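Drawer-access procedure (service robotics)

Reading time: 4 min

A drawer-access procedure is a written set of rules governing how a mobile or humanoid robot approaches, reaches into and withdraws from a storage drawer in a workplace shared with people. Procedures of this kind are used mainly in clinics, stores and laboratories, where supplies are kept in wheeled carts. The best documented is the Drollside procedure, first circulated in October 2021 and revised on Aug 7, 2023.

Background

Early work on manipulation in care settings treated the drawer as a simple container. Hajnalka Erdős and Đức Đinh argued that it should be treated as a confined space with a moving boundary, as the drawer may shift on its runners and the cart may roll if its casters are not braked. Their draft was taken up by Flindix, a maker of arm coverings, and later by the Drollside test site, where Suryani Pangaribuan edited the text into numbered clauses. The current edition has 18 clauses in two parts, with two annexes.

Scope

The procedure applies to robots with one or more arms and multi-fingered hands, working at carts and low cabinets. It does not cover locked controlled-drug storage, refrigerated units or drawers above shoulder height. Soft goods and small boxed items are within scope. Open liquids are not to be handled by the robot, although a person may handle them at the same cart under clause 9.

Principal requirements

Before a reach, the cart is to be braked and only one drawer opened. Keys left in a lock are allowed during supervised work but must be recorded on the session sheet, and the fingers must be kept clear of them. The floor on the approach side is checked for cables. A cable lying across the working area has to be taped down or moved outside the marked zone before the arms are powered.

The idle hand is held in a rest posture with its position monitored. Where both hands are brought in front of the body, a separation limit applies, set by the site according to arm speed. Fingers not in use hang open and relaxed, and are not to be closed against the palm.

Sleeves over the forearm and wrist must not reach the finger joints. Folds in the fabric are acceptable if they do not cover a wrist camera or enter a joint gap at full rotation. The Szabó fit test, named after the workshop where it was devised, consists of turning the wrist through its whole range and inspecting the fabric at each end.
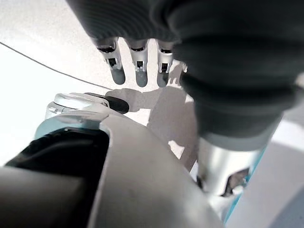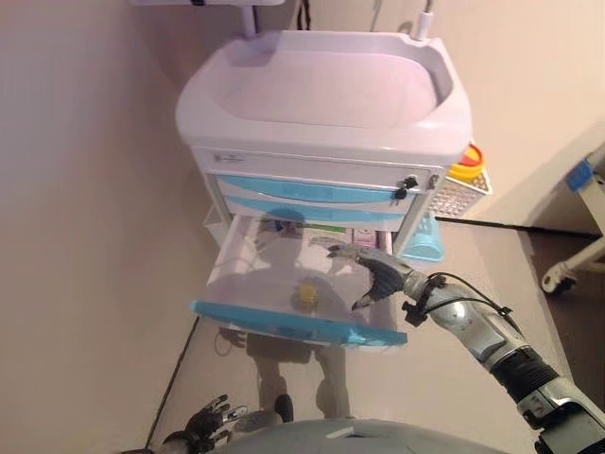
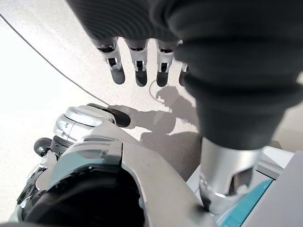
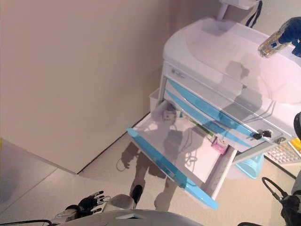
Hand postures and cart work. Second picture: a robotic hand reaching into the open bottom drawer of a medical cart. Fourth picture: an open drawer, with a gloved person holding a clear cup over the basin.

Shared working

Clause 9 permits a person to use the top of a cart while a drawer below is open. The person wears gloves and stays on one side, and the robot's speed is reduced. The arm may not rise above the drawer front until the person has stepped back. A named supervisor holds the stop control throughout and may not be the person at the cart.

Lighting is dealt with in Annex B. Overhead lamps commonly throw the robot's own shadow on the floor and into the drawer, which lowers contrast for head-mounted cameras. The annex recommends a second diffuse source and requires that object detection be checked with the shadow present.

Criticism

Erzsébet Boros has questioned the single-drawer rule, noting that staff often work from two drawers at once and that repeated opening and closing adds to the time at the cart. Gyula Magyar considered the cable clause too weak, as it says little about cables belonging to the robot itself. A proposed amendment on trailing cables was tested on the Bondis platform but has not been adopted.

See also: Collaborative workspace; End effector; Protective sleeve; Supervised autonomy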